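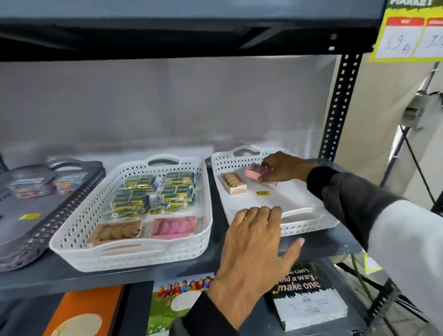 Figure 1. Plastic trays side by side on a metal shelf, two of them holding small packaged goods.

3.2 Who was writing during the talks

I wanted to know how people blog a web conference while they're still sitting in it, so in November Folasade Nnaji and I collected every public post we could find from the Nilura meeting (243 attendees, and a wireless network that kept dropping out - more on that later). We ended up with 561 posts. I'd expected maybe half that!

Most of them were short, and a lot were just one line somebody had heard from the stage and liked. The longer ones came in after dinner, when people had a decent connection again and had argued the whole thing over with friends. Around 200 posts went up while a speaker was still talking, and those are the ones I kept coming back to, typos and all.

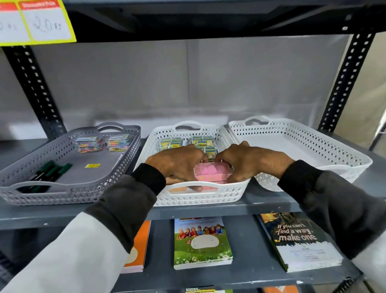
3.3 Sorting the posts

Nurhan Kahraman and I each read the full set and tagged every post as notes, opinion or chatter. We agreed right away on 424 of them. The rest took us a very long afternoon, mostly spent on jokes that were also pretty good notes, and we let those carry both tags.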